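The Green Cloth

by Angus Gourlay
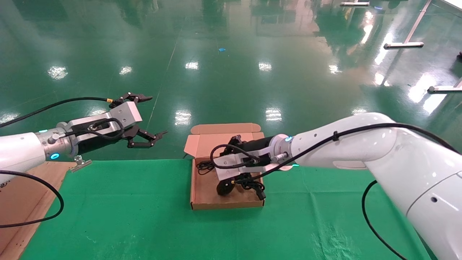
1. The Standard

At Flallden we had a standard for everything, and most of the standards I had written myself. The one for two-armed stations was called Rule 8. It said that no arm may work inside a container while a person's hands are within reach of the same container. It was one sentence, and it had taken me the best part of a winter.

I came to the firm from an insurance office, where I learned that a rule must be short, or people will remember only the half they like. When the Dunbar hall was opened, with its green floor and its strong lights, I printed Rule 8 on a card and fixed it to the wall at the height of the eyes. Then I went back to my desk and believed that the matter was finished.

In September a woman called Zukent arrived from the Clustau works to audit us. She had a thin grey folder and she asked for a chair. I offered her the meeting room, with coffee. She said no, thank you, she wished to sit in the hall.

"The documents are all in the meeting room," I said.

"I have read the documents," she said. "They are very good."

She carried the chair herself and put it behind the yellow tape. She sat there the whole morning with the folder closed on her knees.

2. The Morning

I stood beside her, because I thought it was polite. After an hour my back hurt and I wished that I had taken a chair also.

The station was packing. An arm went down into the box, it came up, it went down again. The operator was a young man named Iwan, who had been with us since spring. He was quiet and quick, and he had never once been late. When a box was full he pressed the hold button, waited for the tone, took the box away and set a new one on the cloth. He did it exactly as it was written. I was proud of him, and a little proud of myself.

"What is he doing now?" Mrs Zukent asked.

I looked. Iwan was leaning over the table with two fingers stretched out, and he was pressing down the flap of the box. The arm was inside. He held the flap until the arm came up, and then he took his fingers away. It lasted perhaps as long as a cough.

"The flap comes back sometimes," I said. "The cardboard is stiff."

"And what does the rule say about the flap?"

I opened my mouth and closed it. The rule said container. I had always seen, in my mind, the inside of the container, the place where the things go. A flap was something else to me. A flap was outside, like the lid of a pot when the soup is cooking.

"It doesn't say," I said.

"Then he is not breaking it," said Mrs Zukent, and for the first time she wrote something in her folder.

3. The Number

In the afternoon she asked me how many boxes the station filled in one shift. I told her, 570. She asked how many of them had a flap that came back. I didn't know. She asked who would know.

We went to Iwan, who was drinking tea next to the lockers. He looked at me before he answered, and I did not like this look. It was the look I used to give my own manager at the insurance office.

"Around 105," he said. "More when it's damp."

"And every time you hold it by hand?"

"If I press hold, the whole line waits. The restart is slow. You get a red mark on the sheet." He turned the cup in his hands. "I did put it on a note. In the box for suggestions."

I was the one who emptied the box for suggestions. I had emptied it before the summer holidays, and I had put the notes in a drawer, to read them properly when there would be time.

4. The Drawer

I stayed late that evening. The drawer was the second one on the left, and it did not open easily. His note was there, folded in four. He had made a small drawing of a box with a clip on its side, the kind of clip you use to hold a tablecloth in the garden when there is wind. Beneath it he had written: Could we have 2 of these please.

There were other notes. I read them all. Someone wanted the tone to be louder. Someone had asked why the red marks were counted for a person and never for a station, and had not signed.

I tried to write a new Rule 8. I wrote "container, including flaps, lids and edges". Then I thought of the cables, and I wrote the cables. Then I thought of the cloth, which a person might pull straight with the arm still moving, and I wrote the cloth. When I had filled a page I stopped and went down to the hall.

The line was off. I stood on the wrong side of the tape and reached for a flap with two fingers, as he did. It was stiff and it pushed back a little. From there I could not see my card on the wall at all. It was behind me.

5. The Report

The report from Clustau came on February 21, 2025. It had one finding, and the finding was about the drawer. Mrs Zukent had written it in plain words and without any anger, and I would have preferred some anger.

By then the clips were on the tables and nobody got a red mark for pressing hold. The card had been moved to the other wall. Iwan read the report standing up, gave it back to me, and asked if the louder tone was coming too.

I said I would look – and then I said no, come with me, we will go and ask for it now.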